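Trasevix Teleoperation Laboratory
Notebook 4, simulation bench
March, entry opened 9:40 a.m.

Purpose: to continue collection of remote-control demonstrations in the simulated room, using the revised hand controller mapping.

The controller gain was reduced before the session. Under the previous setting, small wrist movements by the operator produced an overshoot at the end of the approach, and the resulting paths were of limited use for training. The new value is recorded in the Vakutgate configuration file and should not be changed until the present batch is closed.

Target for the batch is 556 accepted demonstrations. The total stood at 228 at the start of the session; 89 were added by noon. Rejected attempts are retained in a separate folder with the reason entered by the operator. The most frequent entry is "hesitation above object," followed by "late close."

Operators are reminded to bring the gripper down in one continuous motion and to pause only before closing the fingers. Recordings longer than 4000 steps are dropped by the import script without notice.
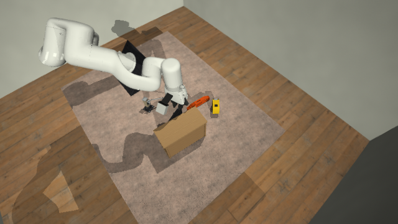 Gripper lowered at the wooden box, rug layout, with the orange tool and yellow block to the right of the arm.

The strong shadows in this layout made depth difficult to judge on the operator display. A second view is to be tested before the lighting is altered.

Open item: confirm with the Flitonport group which rug texture is to be used in the next batch.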